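4.2 How newcomers write their names

The questionnaire was sent in January to foreign residents of Trunham and Urel, and 618 forms came back in a state that could be used. In both towns we asked the same thing first: under which name does the respondent live, in daily life, at present? We had expected that most people would give the name in their passport. Many of them gave a different one. It was sometimes a shorter form, sometimes only the first half of a double surname, and in a number of cases a name which the person had never used before moving.

The respondents describe this change in calm words. A woman in Urel writes that her family name has four parts and that the bank card has room for two of them, so "the bank chose." Another respondent had his given name taken for the family name on the first day, at the housing office, and he answers to it still. He writes that he corrected it for one year and then became tired. We found this kind of tiredness in many of the open answers, more often than anger.

It should be said that the respondents do not all see a loss in it. For some of the younger ones the new name is practical and even pleasant, like a coat for going out. They keep the old name for telephone calls with parents and for religious occasions. One student in Trunham wrote that she would find it strange if her landlord used her full name, because only her grandmother does so. 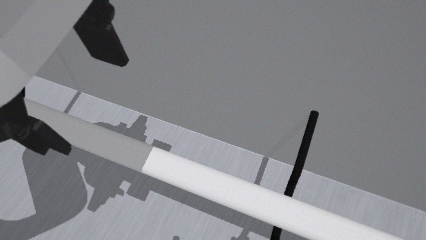
4.3 Names at the workplace

At work the matter is less free. The employer needs a name for the contract, a name for the door card and a name for the e-mail address, and in our material these three are seldom the same. We spoke with foreign staff at two firms, Woterier and Hunt, in the second part of the study. Both firms employ people from many countries and both use English in the technical departments, while the offices for wages and personnel work in the local language.

At Woterier the e-mail address is made from the first letter of the given name and the whole family name. This rule works well for a person with one given name and one family name. Persons with a single name are given a letter X in front, and two of those we interviewed said that colleagues in other departments believe the X stands for something. One of them has begun to sign with it. At Hunt the employee may choose the address, but the choice must be made before the first working day, when the newcomer usually does not know yet how the name will sound to the others.
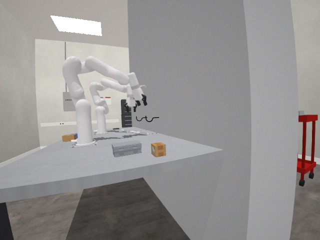 Figure 4. Simulated view with two white robot arms on a long gray table.

Pronunciation was mentioned in nearly all the interviews. Here the answers from the two firms are alike. The respondents do not expect that a colleague will say the name perfectly, and several find it uncomfortable when a colleague practices it many times in front of other people. What they would like is that the person asks once, makes a fair attempt and goes on with the conversation. A bad attempt was judged much more mildly than the habit of avoiding the name completely – "you there," or only a nod of the head. An engineer at Hunt told us that his team leader had worked beside him for 3 years without saying his name in any form.

Local staff gave a different account of the same situation. They avoid the name out of respect, they say, as they are afraid to spoil it. We have no reason to doubt this. 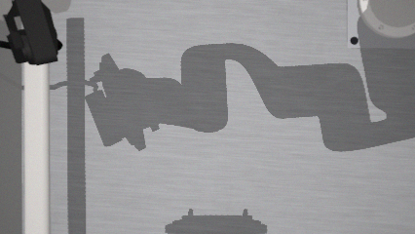

It follows that a silence can be meant as politeness by one side and be received as coldness by the other, and in the interviews neither side had talked about it before we asked. Only one department at Woterier had a custom for it. New staff there write their name on the whiteboard in the way they wish to hear it, with the stressed part underlined, and it stays on the board for 4 weeks. The custom has no known author and is not mentioned in the handbook.

Length of residence had less effect than we supposed. People who had lived in Urel for a long time were a little more likely to use a changed name outside work, but in Trunham we did not see this. The towns differ in size and in the number of foreign families with children at school, and children bring the family name into many places where the parents would not carry it themselves. The answers from parents are treated separately in Section 4.4.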